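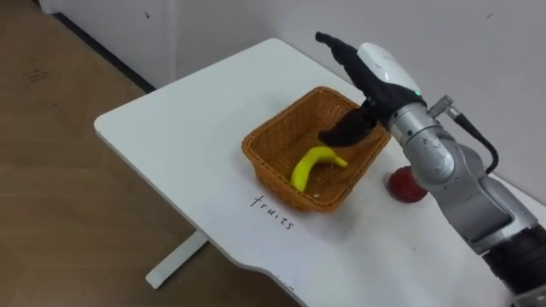 ハンドを換えて三週間になる。前回の記事のコメント欄で「多指ハンドの話はいつ書くのか」と二回催促されたので、まだ結論と呼べるほどのものはないけれど、今の時点で思っていることを書いておく。先に言っておくと、あまり景気のいい話にはならない。

比べているのは二つ。ひとつはGovaの黒い多指ハンド、もうひとつはVindeoの平行グリッパで、後者は二月からずっと使ってきた。指が二本、開いて閉じるだけのやつだ。アームは同じものに付け替えて使っている。同じ机、同じ制御PC、同じ私。違うのは手首から先だけ、のはずだった。この「はず」についてはあとで書く。

Govaのほうは買ったものではなく、Tredportという代理店の貸し出しである。窓口のWard Kramerさんはとても感じのいい人で、返信も速いし、こちらの質問をはぐらかさない。ただ、送られてきたデモ動画は例によって例のごとしだった。卵をつまみ、ドライバーを回し、最後にピースサインをする。ピースサインが必要な作業を私は知らない。卵のほうも、置いてある場所が毎回同じで、つかむ前の手の形まで毎回同じだった。あれはハンドの性能を見せる動画というより、教示がうまい人の動画だと思う。

そんなわけで、うちではもっとつまらないことをやらせている。籠に入れたバナナを取り出す。以上。

籠は編んだ浅いもので、側面が斜めに開いていて、縁だけ少し凝った編み方になっている。白い天板の上にこれを置いて、手前に「fruits」と手書きしてある。言語指示で動かすモデルも一緒に試していて、カメラから文字が見えているときに挙動が変わるのかを知りたかったのだが、今のところ変わった気配がない。机に字を書いただけで終わりそうだ。

籠の外にはもうひとつ、表面のざらっとした赤くて丸いやつを置く。間違えてそっちに行くかどうかを見るためのものだ。

バナナを選んだのは曲がっているからで、しかも籠の中だと寝かたが毎回変わる。縁に寄る、斜めになる、両端が浮く。平行グリッパには意地の悪い対象だと思っていたし、逆に指の多いハンドには有利な条件だと思っていた。つまり私は、Govaが楽勝できる土俵をわざわざ用意したつもりだった。

数字を出す。各ハンドで60回ずつ、籠の位置と向きを変えながら自律動作でやらせた。成功の定義は「バナナが籠の外に出て、机の上の決めた場所に置かれること」。持ち上げたあとに落としたら失敗、籠ごと持ち上げたら失敗、私が非常停止に手を伸ばしたら失敗。

Vindeoの成功が54回だった。

Govaの数字はここには書かない。途中でファームウェアの更新が入って、前半と後半で握る力の立ち上がり方が別物になってしまったからだ。混ぜて平均したものを出しても意味がないし、都合のいい半分だけ出すのはもっとよくない。ただ、どちらの半分を取っても54には届かなかった、とだけは書いておく。

ここで多指ハンド派の人が言いそうなことはだいたい見当がつく。データが足りない、教示が悪い、グリッパに有利な評価だ、触覚を使っていない。どれも一理ある。データは確かに足りない。ただ、グリッパのほうは同じ量のデータであの数字が出ているのだから、「足りない」はハンドの側の欠点でもあると私は思う。関節が多ければ覚えさせることも多くなる。その費用は見積書に載っていない。

失敗の中身を見ていくと、つかむ瞬間よりも、その前でつまずいていることが多かった。ハンドが籠の上まで来る。親指を下に向けて、バナナの脇に差し込もうとする。ところが残りの指が上を向いたままなかなか降りてこない。親指だけがバナナのすぐ上まで来て、ほかの指は天井のほうに開いている、という姿勢で数秒止まる。見ていると何か考えているようで味があるが、考えてはいない。手首の向きの候補が二つあって、出力がその間で揺れているだけだ。ログを見るとそれが分かる。

同じ場面でグリッパが何をするかというと、真上から降りてきて、閉じる。候補が少ないので迷いようがない。曲がった果物だろうが何だろうが、太いところを挟めばだいたい持ち上がる。身も蓋もない。

もっとも、グリッパが失敗した回はなかなかひどかった。バナナが籠の内壁にぴったり寄っているとき、指が片方入らない。入らないのに入れようとするので、籠を机の上で押していく。編んだ籠は軽いから素直に滑る。滑った先でなぜか成功した回もあって、それは成功に数えた。数えていいのか一晩迷ったが、定義にそう書いてしまった以上は数えるしかない。次はもっと厳しく書く。

重さの話もしておきたい。手元のはかりで、Govaは取り付けフランジとケーブル込みで1,466グラム、Vindeoは同じ条件で804グラムだった。カタログの値はどちらももっと軽いが、カタログはフランジなしの値を載せるものと決まっているらしい。この差が手首の先に付くと、アームの動きは目に見えて変わる。同じ加減速の設定だと、止まるときにわずかに行き過ぎて戻る。ペイロードの設定は当然変えたし、重心も測り直した。それでも完全に同じ動きにはならない。

だから冒頭に書いた「違うのは手首から先だけのはず」は崩れている。ハンドを換えると、アームも換わったようなものになる。比較記事を読むときは、どこまで調整をやり直したのかを確かめたほうがいい。書いていない記事は、たぶんやっていない。

ケーブルもそうだ。手首のコネクタから出た黒いケーブルがアームに沿って輪を描いている。今はこの輪に余裕を持たせてあるが、最初はもっと短く留めていて、手首を回すたびに突っ張った。突っ張ると制御側からは外力に見える。つまり何にも触っていないのに「触った」と判断する。これに気づくまでに二晩かかった。ハンドのせいだと思い込んで、Kramerさんにやや棘のあるメールを送ってしまい、翌日謝った。

ハンドの背中の白い部分に緑の小さなランプがあって、点いていれば通信は生きている、と説明書にはある。私の経験では、点いていることと言うことを聞くことは別である。通信が生きたまま指令だけが古い、という状態が何度かあった。ランプは緑のままだった。せめて指令の遅れで色が変わるようにしてほしい、と要望は出した。「検討します」と返ってきた。

カメラについては、頭の位置に付けた一台だけを使った。籠と机を斜めに見下ろす感じになる。手首にもう一台付けろという意見はもっともで、Leszek Makowskaさんからも前回のコメントで詳しい構成を教えてもらった。ありがたいのだけれど、今回は意図的に外した。手首カメラは、グリッパなら指の間から対象が見えるが、多指ハンドだと自分の指と手のひらが視野をふさぐ。取り付け位置で結果が変わりすぎて、何を比べているのか分からなくなる。次の回でやる。やるが、付ける位置を決めるだけで一週末つぶれる予感がしている。

頭のカメラだけだと、ハンドが籠の上に来た時点で肝心なところがかなり隠れる。黒い指は白い机の上ではよく目立つので、自分の手の位置を見失うことはなさそうだ。隠れるのはバナナのほうで、特に手前側から入ったときがまずい。多指ハンドは図体が大きいぶん、この点でも損をしている。ここは評価として不公平だと言われたら認める。でも図体が大きいのは事実だし、うちの棚もキッチンも、ハンドのために視界を空けてはくれない。

制御の側も少しだけ。遠隔操作での教示は、最初はグローブ式の入力装置を使っていた。Rutkowskaという小さい工房のもので、指の追従はいい。問題は私の手のほうで、親指の付け根の動きがハンドと合わない。人間の親指は思っているより横に動いている。ハンドの親指は、そこまで横に行かない。写像の係数をいじって合わせていくのだが、つまむ動作に合わせると握る動作がずれ、握る動作に合わせるとつまめなくなる。結局、握る側に寄せて、つまむのはあきらめた。

そうなると、はて、と思うわけだ。つまめない多指ハンドは、高いグリッパである。しかも遅い。

この愚痴をOliwia Brzozowskaさんに通話で聞いてもらったら、「ペットボトルの蓋を開けさせてから言って」と言われた。彼女は同じ系統のハンドを一年使っていて、私よりずっと分かっている。蓋は、確かにグリッパでは開かない。開けるには二本目のアームで胴を押さえてやる必要があり、グリッパだと蓋を回すたびに持ち替えになる。多指ハンドなら指先で送れる、らしい。「らしい」と書くのは、まだ自分の机で見ていないからだ。彼女の動画は見た。見たが、動画は動画である。

もうひとつ、Govaを褒めておく。握ったあとの安定は、はっきり上だった。うまく握れた回に限れば、腕を速めに振ってもバナナは手の中で回らない。グリッパだと二点で挟むので、太いところを少し外すと先が垂れて回る。置くときにその向きのまま置くことになる。向きをそろえて並べる作業だったら、評価は逆転していたかもしれない。私の成功の定義には向きが入っていなかった。定義を書いた日の自分に言いたいことが、また増えた。

あと、傷の付き方。グリッパで挟んだ皮には跡が残る。多指のほうは跡が薄い。写真を並べて載せようかとも思ったが、バナナは放っておいても黒くなるので、証拠としては弱い。

赤いほうの丸いやつについては、どちらのハンドでも間違えて取りに行くことはなかった。ただ、これはハンドの手柄にしてはいけない。モデルが同じなのだから当たり前だ。それに、置き場所がアームの根元寄りで、取りに行くほうが面倒な位置だった。囮としての仕事をしていない。次は籠のすぐ隣に置くか、いっそ籠の中に一緒に入れる。

費用の話を避けるのも変なので書くと、貸し出しの期限が来たら買い取るかどうかを決めなければならない。家の人間ではない共同の出資者がいて、Weronika KaczmarczykとSzymon Kaczmarczykの二人だ。Weronikaは買う派、Szymonは「グリッパをもう一つ買って両腕にしろ」派。私は今日の時点ではSzymonに近い。両腕ともグリッパで、片方が籠を押さえ、片方が取り出す。あの滑っていく籠の問題は、それだけで消えるはずだ。ただ、この「はず」も信用していない。二本にすれば干渉回避が要るし、キャリブレーションも二倍面倒になる。

買うと決めるための条件は、自分の中で次のように置いてみた。ファームウェアを固定した状態で、もう一度60回。向きも成功条件に入れる。ペットボトルの蓋を、うちの机で、私の教示で、開ける。それで少なくともグリッパと並ぶなら買う。並ばないなら返す。Weronikaには厳しすぎると言われた。厳しいだろうか。人の手の形をしていて、値段も手間も重さも増えて、それで二本指に負けるなら、形は飾りである。

誤解のないように言うと、多指ハンドというものを否定したいわけではない。工具も取っ手も人間の手に合わせて作ってある、という理屈は分かるし、いつかはそうなるのだろうとも思う。私が疑っているのは、「いつか」の話を根拠に今の見積書を正当化するやり方のほうだ。この手の記事のコメント欄にはだいたい「将来性」という言葉が出てくるが、将来性で籠からバナナは出てこない。

細かいメモを残しておく。同じハンドを触る人向け。

手首のケーブルは、可動域の端まで手首を回した状態で長さを決めること。まっすぐの姿勢で留めると足りない。

フランジのねじは付属品だと一本だけ長さが違う袋に入っていることがある。うちのはそうだった。全部同じ袋だと思って締めると底に当たる。

起動直後に親指だけ先に動く。近くに物を置かない。

握力の上限は出荷時の値がかなり高い。果物を相手にするなら最初に下げる。私は一本つぶしてから下げた。そのバナナはヨーグルトに入れて食べた。

更新の通知が出ても、測定中は押さない。これは自分に向けて書いている。

9月22日(土)にもう一度、ファームウェアを固定してバナナの60回をやる予定で、蓋はその後になる。手首カメラは間に合わないと思う。結果はいいほうも悪いほうも載せるつもりなので、成功の定義についてここが甘いという指摘があれば、測り始める前にもらえると助かる。測った後にもらうと、私はたぶん言い訳をする。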